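Projektbericht: Aufräumen in grauem Blech
Kurs Produkt und Ordnung, Gruppe Zinalness
Verfasst von Kirsty Mahuika und Digby Costigan

Unsere Aufgabe klang nach einem freien Nachmittag: Wie verteilt man Bauklötze in einer Kiste, damit man sie gut wiederfindet und gut greifen kann? Marama Trevaskis, die den Kurs betreut, gab uns dafür 100 Minuten Werkstattzeit pro Gruppe. Wir haben die ersten zwanzig mit der Frage verbracht, was »gut« heißt, und sind beim Protokollieren dieser Debatte eingeschlafen, zumindest innerlich.

Als Behälter diente eine große Metallwanne mit schrägen Wänden, die auf dem Holztisch stand. Der Boden ist zerkratzt und hat Löcher, die Farbe hat bessere Jahre gesehen. Jolene Partington wollte sie vorher neu lackieren, wurde aber überstimmt. Hinein kamen sechs Klötze, drei rote und drei dunkelgrüne. Unser Antrag auf einen siebten in Gelb liegt vermutlich noch heute in irgendeinem Postfach. 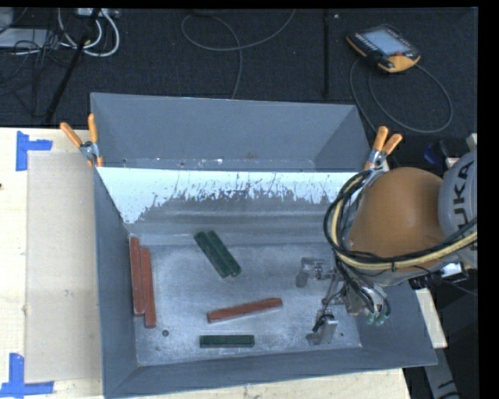 Variante A hieß bei uns »nach Farbe«. Rot kommt nach links, Grün bekommt den Rest, und wer einen Klotz sucht, weiß sofort, wo er schauen muss. Auf dem Papier ist das überzeugend. In der Wanne fällt auf, dass zwei Klötze, die eng aneinanderliegen, mit den Fingern schlecht zu fassen sind. An der Wand wird es noch schlimmer, dort fehlt der Platz für den Daumen. Ein einzelner Klotz in der Mitte sieht unordentlich aus und ist in einem Augenblick gegriffen.

Variante B, »mit Abstand«, war deshalb beim Herausnehmen klar schneller und beim Anschauen eine Zumutung. Lindsay Ngata nannte sie in ihrem Protokoll »Parkplatz nach einem Volksfest«. Wir haben das so übernommen.

Variante C (stapeln) haben wir nach 7 Versuchen aufgegeben. Zu den Geräuschen, die ein Klotz auf Metall macht, liegt eine mündliche Beschwerde aus dem Nebenraum vor.

Offen bleibt, ob sich die Ergebnisse auf größere Mengen übertragen lassen. Für die Fortsetzung im August hätten wir gern fast 800 Klötze und eine Filzmatte. Die Matte wurde genehmigt.

Stand: 2021-08-16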